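Products News Developers Support Careers Contact

Newsroom > Releases > Software

Trilon releases Grivus 3, and this time the planner admits when it doesn't know

MINDLEY, 9th July — Trilon today released Grivus 3, a new version of its planning and perception software for two-armed robots. It is available now to all customers with a current license, at no extra charge, and with release notes that are longer than this announcement and considerably less cheerful.

Grivus sits between the cameras and the motors. It takes in what the cameras report, decides which arm should go where, and keeps the two of them from meeting in the middle. Earlier versions did this well on tables that had been tidied beforehand. Customers have pointed out, with varying degrees of patience, that their tables are not like that.

Version 3 was built on the bench at Trilon's Mindley lab, using the sort of goods that give perception software a bad day. Shiny plastic bags rank high on that list. A bag bends, throws glare and has no fixed outline, and the old software had a habit of fitting a confident box to a reflection. The new version keeps several guesses about an object's shape alive until it has seen enough to choose.
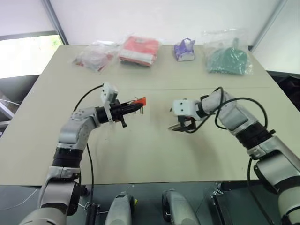 Bagged and wrapped goods lined up at the back of the table, with both arms over the near side. Photo: Trilon

The largest change is in how the two arms share space. In Grivus 2, each arm booked its region of the table in advance and the other stayed out of it until the booking was released. It was safe, and it was also a good way to own two robot arms and use one. Grivus 3 plans both paths together and replans as they move. In Trilon's own trials, a run of 1,188 two-arm tasks finished in up to a third less time than the same tasks under the old scheme. The remainder of the gain, marketing would like it known, is in how much nicer it is to watch.

Small parts get their own treatment. The wrist cameras now take over from the head view during the final approach, and the handover happens inside the planner instead of in a script somebody wrote on a Friday afternoon years ago and was afraid to touch. Hex keys were a favorite test piece at Mindley. They are thin, they reflect everything, and a set of them in a holder has to be treated as one object while a stray key beside it has to be treated as another. Grivus 3 groups parts by how they are joined as well as by how close they lie, and it marks each grouping with a confidence score that the operator can see.

That score is the feature Trilon expects to hear most about. When it drops below a limit set by the customer, the arm holds its position and the software asks for another view, or for a person. Early testers found this annoying for several days and then turned the limit up.
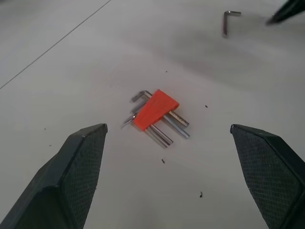 What else is in the release

The planning log can now be played back step by step, with rejected paths shown beside the chosen one. It makes for humbling reading.

Setup files from Grivus 2 open without conversion. Files from the first version do not, and Trilon apologizes to the customer in question, who knows who they are.

The simulator, Nakpan, ships in the same installer and runs the same planner code as the real arms. It includes a library of 1,000 object models, among them crumpled bags, folded clothing in packaging and hand tools.

Camera calibration has been cut from a morning's work to a single guided routine. The printed checkerboard is still required. Please stop laminating it.

Availability

Grivus 3 can be downloaded from the customer portal. Support for version 2 continues for existing installations, and a maintenance update is planned for August. Online training sessions are open to integrators and can be booked through the support desk.

About Trilon

Trilon writes control, perception and planning software for robot arms. The company is based in Mindley and does not make robots, although it has opinions on them.

Related releases

Nakpan adds soft-object simulation
Grivus 2 maintenance update: what's fixed, what's known
Trilon opens second test bench at Mindley
A short guide to wrist camera calibration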